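Accueil | Projets | Équipe | Rapports | Contact

Imprimer cette page | Envoyer par e-mail

Projet Manura – note d'avancement au bailleur, août

Rédaction : Tharun Pai, site de Brellutbridge

Le plan de travail promettait 400 démonstrations à deux mains avant la fin du mois. Nous en avons 141 de validées. Le lecteur pressé peut s'arrêter ici ; le lecteur qui signe les virements voudra sans doute la suite.

Le retard vient des objets souples. Tant qu'il s'agissait de boîtes rigides, la méthode Prondo se comportait avec une docilité presque suspecte. Les contenants en plastique transparent lui ont rendu le sens des réalités : l'estimation de profondeur traverse la paroi, se ravise, puis place le bord quelque part entre les deux. Nous avons écarté 28 enregistrements pour perte de suivi des marqueurs, et relancé l'étiquetage de tous les autres avec un masque de contour corrigé.

Côté résultats, la politique entraînée sur les deux pinces dépasse désormais celle à une seule pince sur les trois tâches d'évaluation. L'écart est modeste sur la troisième – nous l'avons baptisée « le sac », par manque d'imagination. Le module de Calloway, intégré en cours de route, a réduit le temps de calibration. Il a aussi réduit notre stock de patience, poste non prévu au budget.
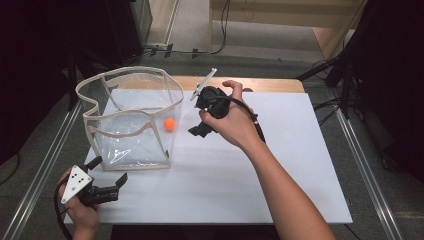

Fig. 1 – Tâche « le sac » : pinces à main avec plaques de marqueurs, contenant souple transparent, balle orange à l'intérieur.

Pour la période suivante, nous demandons le report du jalon 3 sans crédits supplémentaires. Restent à faire la reprise des séquences écartées et un essai avec un contenant opaque, que l'équipe attend avec une ferveur un peu gênante.

Contact : secrétariat du projet Manura, Brellutbridge | © Projet Manura | Haut de page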